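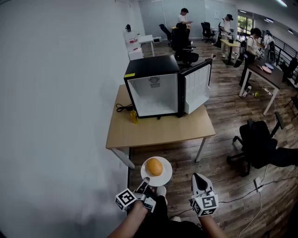 Hand-held gripper with a bun on a white plate, open mini refrigerator ahead.

Home | Workshop | Gallery | Contact

Gripper Care: The Derkirum Bench
11/19/20
By Deirdre Mac Mathúna

The Derkirum gripper is a two-finger hand unit with a marker cube at the base of each finger. Do-yoon Ki and A-yeong Yang set it up and look after it. The notes on this page cover the finger pads and the cubes, which take most of the wear.

The pads are dark gray on white fingers. Wipe them with a damp cloth after any work with food. Glaze and crumbs build up at the tip first, and a plate rim will slide on a dirty pad. Let them dry before closing the fingers.

The cubes carry a black square pattern on white. Clean the faces with a dry cloth only. A scratched face gets a new print, glued flat and left overnight. Check each cube for play by hand, then tighten the screw underneath.

Pads are changed every 500 hours. The last pair came off at 253 with a split on the left one. Myung-ja Wi keeps the spares, six pairs to a box, in the parts drawer.

After a pad change, open and close the fingers fully a few times and write the date on the log sheet.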